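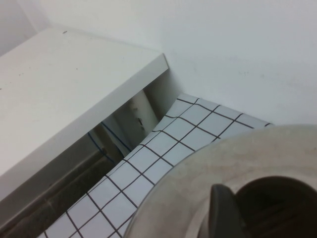

Themba Ngcobo wrote under last month's post that nobody needs to own a book they've already finished, and that if I missed one I could always borrow it back from the library like a normal person.

Home Older posts Reading Moaning About me

Getting rid of the books

I have thought about Themba's comment more than he would want me to. I thought about it in the bath. I thought about it while holding two copies of the same history of canals, bought nine years apart, both with a train ticket at page 40.

For anyone joining us now, I am moving to Studmont, to a flat with a great deal less wall in it than this one. I can take the bed, the table, the good chair and what the removal firm calls "a sensible quantity" of books. The firm is called Trurnura. They sent a cheerful man round to do the quote, and he stood in the hall looking up at the paperbacks for a long while before asking if I had considered electronic.

I hadn't, and I haven't. I did agree to count, though, as he wanted a number for his form. The number was 2,272. I'd told him "a few hundred" on the phone. He wrote it down very neatly and the quote went up.

The rules, and how long they lasted

Annunziata Messina, my oldest friend and a woman who owns a single cookery book and a road atlas, drew up the rules. I was to keep 144. She got there by measuring the alcove in the new flat with a tape and then dividing by the thickness of a thriller she found on my stairs. I pointed out that not all books are as thick as thrillers. She said then I'd better keep the thin ones.

The first evening went well. I got rid of anything I'd been given by someone who plainly didn't know me, and anything with a number in the title promising to change my life. I got rid of a guide to computer software from a time when you had to be told what a mouse was. I was ruthless. I had a glass of wine to celebrate how ruthless I was, and then took four things back out of the box.

The second evening I met the Latias. If you are of a certain age you'll remember them, those green paperbacks with the spines that crack as soon as you look at them. I started buying them at seventeen because a boy I liked read them on the bus. He got off the bus in due course and I kept buying the books. They are mostly not very good. The translations are stiff and the print is tiny, and the last time I opened one a whole chapter fell into my tea. I spent two hours reading the backs of them on the floor and put every single one on the Keep pile. Annunziata telephoned to ask how it was going and I said I'd nearly finished. 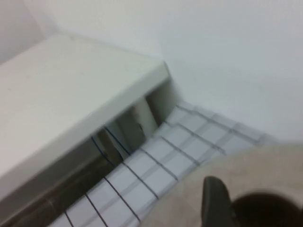 By Sunday the Keep pile was several piles, and I'd had to invent some new headings for them. There was Keep, obviously. There was Probably Keep. There was Keep Until I've Read It, which contained a book I was given when I left school. And there was a small wobbly one I called Lend, on the grounds that if I lent the books to people with bigger homes they'd still be mine, only elsewhere, like a flock of sheep on someone else's hill.

Sipho Mofokeng took 12 of them on that basis. He has already rung to ask if I want them back.

What I hadn't expected was how much else comes out of books when you turn them upside down. I found receipts from shops that are now other shops, and a postcard from Palesa Sibiya saying she was having a rotten time in Wales and would tell me all when she got home. She never did tell me all. I rang her that night to ask, and she couldn't remember having been to Wales. I read her the postcard. There was a pause and then she said "Oh, THAT week," and it took an hour and a half, and it was a far better story than anything in the book it had been marking. (Book: gone. Postcard: kept, doesn't count.)

I also found a ten pound note of the kind no shop will take. I've been told a bank might. I've put it in another book so as not to lose it.

Selling them, a comedy

People kept telling me second-hand books are worth something. I suppose they are, to somebody, somewhere, one at a time. I took the first load to Msimang on the high street, which has smelled of damp and pipe smoke since I was a student and where I must have spent the price of a small car. Thongchai Khamphan was on the till. He went through the boxes with great kindness. He held up a few and said "ah, yes" in the tone vets use.

He offered me 7 pounds for the lot, or slightly more in credit.

Reader, I took the credit. I came home with a biography of a Victorian bell-founder in two volumes, and had to explain to Annunziata why the running total had gone the wrong way.

The rest went to the hospice shop in dribs and drabs, by bus, in the shopping trolley. I walked past the window a few days later and saw my own copy of a novel I've always claimed to have read. It looked rather good in there. I went in and bought it back, and I'm on chapter three, and it's excellent. I've been recommending it to people for twenty years so it's a relief all round. 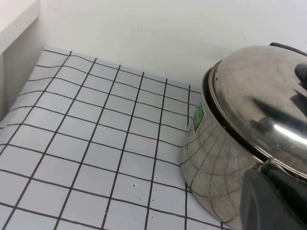
Where we've got to

The man from Trurnura is coming back to do the form again. I have not reached 144. I'm not going to tell you what I have reached, as Annunziata reads this. The Latias have been wrapped in jumpers and labelled "jumpers".

Themba, to answer you properly: I did go and join the library in Studmont. It's a nice one, warm, with proper chairs. They had a sale trolley by the door.

Next month, curtains.

9 comments Share 31 likes

Older: The estate agent and the word "compact"

Contact | Copyright the author, please ask before borrowing | Back to top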